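The Sivura Pair

I was hired at Lotiline to settle an argument, though the ad said "evaluation assistant." The argument was between two sets of gripper fingers. One set was called Sivura and the other was called Raju, and everybody in the building had already picked a side before I'd found the coffee machine.

"You don't have an opinion yet," Dzintra Vasiliauskas said to me my first morning. "Please try to keep it that way until Friday."

I told her I could do that (I had no idea what a gripper was supposed to feel like, so it wasn't a big sacrifice!). She gave me a clipboard, a pen on a string, and a box of phone cases. Phone cases, she said, were the meanest thing you could ask a gripper to pick up off a table. They're thin, they slide, they flex when you squeeze, and if you come in a hair too high your fingers just close on air and you feel silly.

She was right about that last part. You hold one of these things in each hand and you are suddenly four years old with your mittens on. I spent that whole first morning learning how far away my own fingertips were. My wrists ached. I kept wanting to put the grippers down and just pick the thing up, like a person.

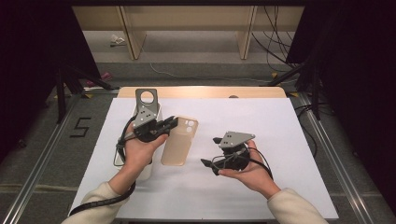 Justinas Kļaviņa thought I was being too gentle. Come in low, he told me, let the fingers touch the sheet, and quit sneaking up on it as if it might run. He'd picked up more phone cases than he cared to remember, and in his view a case could tell when you were scared.

I said that was ridiculous. Then I came in low and the case popped up between the fingers on the first try, and he walked away whistling, which I thought was unnecessary.

Justinas was a Raju man. Raju fingers were his design, or at least he'd been in the room when they were designed, and he talked about them the way my uncle talks about his boat. Dzintra never said which pair she liked, but she'd written the spec for Sivura back in March, and when a Sivura run went badly she got very interested in the ceiling.

So there I was, with 41 grasps to get through on each pair and two people pretending not to watch me.

I got better. By the second afternoon I'd stopped looking at my hands, and I started noticing things that weren't on the clipboard. Raju was quick. It snapped shut and you knew where you stood. Sivura was slower and sort of mushy at the end of the squeeze, and for flat stuff I hated it. I wrote "mushy" in the comments column and Dzintra came by and asked if I could find a more technical word. I crossed it out and wrote "very mushy."

But then we moved on to handles, and I had to eat a little of that. A handle is round. It wants to roll out of your grip and swing whatever it's attached to, and the trick is to get the pads square on both sides before you commit.

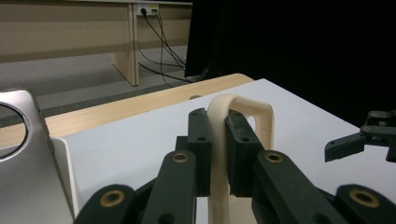 And I could feel it through my palm, I swear. That slow last bit of squeeze, the part I'd been complaining about for two days, was the fingers settling in. With Raju I'd been getting the handle and then fighting it. With Sivura I'd get it and then I'd just have it, and my shoulders would come down from around my ears.

I didn't say anything. I'd promised. But I must have made some kind of noise, because Justinas looked up from his laptop and said, "What?"

"Nothing," I said.

"You made a noise."

"It's a comfortable noise," I said, and Dzintra, over by the door, turned a page very slowly.

He came over and took the grippers out of my hands and did three handles himself without talking. Then he did another three. He set them down and said the Somano people only cared about flat parts anyway, so handles shouldn't count double. Dzintra said who told you they were counting double. He said he was only saying. They went on like that down the hall until I couldn't hear them anymore.

I had the table to myself then, and a few more flat grasps to make up, ones I'd botched on day one when I was still sneaking. I put the beige case out and left the Sivura fingers open and just looked at it for a while. I didn't want to like either pair too much. I thought about how I'd tell it to my sister on the phone, that I had spent a week getting jealous feelings about tweezers.
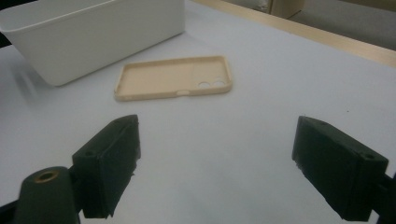
Beige case, fingers open. One more flat one to go.

I came in low. I let the fingers touch the table, and I waited through the mushy part.

When Dzintra came back for the clipboard she read it standing up, all the way down the comments column, and her eyebrows moved once. She asked me whether I had an opinion now.

I told her it wasn't Friday yet, and I asked her where they kept the spare pens, because the one on the string had run dry.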